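Predance bench notebook
2022-09-19
Bowl task, teaching by remote control

Long day, mostly a good one, and I want to get it down while I still remember which changes I made before lunch and which after. Apologies to whoever reads this looking for the short version. The short version is that the bowl task is teachable with the leader arm, the wrist view is worth more than I gave it credit for, and I need to slow down.

Where we were on Friday: I had been trying to teach the bowl pick by hand, holding the arm by the forearm with the joints set loose and walking it through the motion. That works nicely for the big swing across. It works badly for the last little bit, where the fingers have to come to the rim at a decent angle, because my own hand is on the arm and every tiny push I give it shows up in the recording. You can feel yourself doing it. I'd get near the rim, stop, lean in to look, and my lean would go straight down into the elbow joint. When I played those back, the arm made the same little bow, very politely, every single time. Sweet to watch but no use to anyone.

So this morning I went over to the Welo leader arm and left the other one alone to follow. First hour went on nothing but getting the two to agree. The leader's wrist reads 2 degrees off from the follower's at the home pose, always in the same direction, and I had been correcting for it with my own wrist without noticing. I put the offset in the settings file (the one called bowl_teach, not the old one, please don't use the old one) and the whole thing immediately felt less like stirring porridge. If you sit down at it and it feels wrong again, check that number first.

I also changed the scaling. We had the follower matching the leader one to one, which is fine for reaching but makes the close work very jumpy in my hands. I set it so that holding the foot pedal drops the follower to half speed. Pedal up for the swing, pedal down when you are near the bowl. It took me maybe four tries to stop stamping on the pedal at the wrong moment, and now I don't think about it. Those first tries are in the recordings folder under "warmup" and should stay out of training.

Then the gripper trigger. The Murín fingers close faster than I expect when the trigger passes its halfway point, and with something curved and slippery a fast close pushes the bowl away before it holds it. I softened the response at the start of the travel. It's better. It's still not lovely. I found that if I bring the fingers in slowly until I see the bowl shift ever so slightly in the wrist view, then wait a breath, then close the rest of the way, it holds almost every time. The waiting is the part I keep wanting to skip when I'm tired, and I'm fairly sure a policy trained on me in the late afternoon would skip it too.

A note on the waiting, as I know it will come up: yes, the pauses end up in the data. I used to trim every pause out, and I now think that was a mistake for this task. The short stop before the close is doing real work. The long stops, where I'm scratching my nose or looking for my coffee, should still go. For now I'm marking those by tapping the side button so they can be cut later. I tapped it too late a few times, so give the cutter a little room on the front end.

Numbers, for the log. The longest clean demonstration came out at 1,609 frames, which is much too long, and I know exactly why: I hesitated over the tilt. The better ones are a good deal shorter and the arm takes a straighter path in them. I finished the day with 57 demonstrations I'd be happy to keep. The plan says 400, so we are not there, but I'd rather have these than the pile I made last week, most of which I've now moved out of the training folder with a clear conscience.

On the views. I spent the first half of the day driving from the room camera, out of habit, with the wrist view in a small window in the corner of the screen. After lunch I swapped them. What a difference! From the room you can see where the arm is, but you can't see how the fingers sit on the bowl, and that turns out to be the only thing I care about once I'm close. With the wrist view large I stopped craning my neck and my hands got steadier all by themselves. The trouble is that once the bowl is held, it takes up a lot of that view, and you lose part of whatever is behind it. For carrying, I've learned to glance back at the room camera and then return.

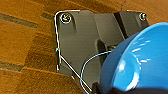 The tilt is the other thing I fought with. When the bowl comes up at a slant I have a strong urge to level it right away, with a big turn of my wrist, and the follower does it faithfully and rather rudely. Much nicer to lift first, get some height, and let the turn come in gradually along the way. I practiced that a dozen times without recording and only then started saving again. If somebody else teaches this one, I'd suggest the same. Practice with the recorder off until it bores you, then turn it on.

I did wonder whether a slanted carry matters at all, as the bowl is traveling empty in this version of the task. I think it does, for two reasons. The next version has something in the bowl, and I don't want to teach a bad habit now and pay for it then. And a steep slant changes where the rim is when the arm comes to set it down, so one edge touches early and the bowl does a little skid. I kept two recordings with the skid in them, labeled, in case we want examples of a poor placement later on.

Small practical things, in no order. The chair is too low for the leader arm and my shoulder is telling me so. I put a folded blanket on it, which helped, but we should find the taller one. The pedal creeps forward on the floor while you work, so a strip of tape would be kind. The recorder saves under the previous task name if you don't retype it after a restart. I lost a bit of time to that and have renamed the files by hand, so if you find a Bekero label on anything from today, it's one I missed and it belongs with the bowl set.

I also tried a short run of mixed teaching toward the end, using the leader for the reach and the grasp and then freeing the joints and guiding the arm by hand for the set-down. I had hopes for it. The handover between the two is rough, though. There is a small sag when the joints go loose, and it lands in the recording as a dip that has nothing to do with the task. Holding the arm before letting go helps, but then you need one hand there and one on the leader, and you can't see the screen very well from that position. I've put the idea aside. If we ever get a gentler handover in the software, I'd like to try it again, as the set-down by hand was the smoothest of the whole day.

Tomorrow: start with the offset check, then warm up with the recorder off, then a block of recordings before lunch while I'm fresh. I want to vary the starting place of the bowl more than I did today. Looking back through the saved ones, I put it down in nearly the same spot each time, without meaning to. I might mark a few starting places ahead of time and work through them, so the choice isn't left to my lazy right hand.

Files are copied over. Follower is parked at home, leader is on its rest, both powered down. The blanket stays on the chair.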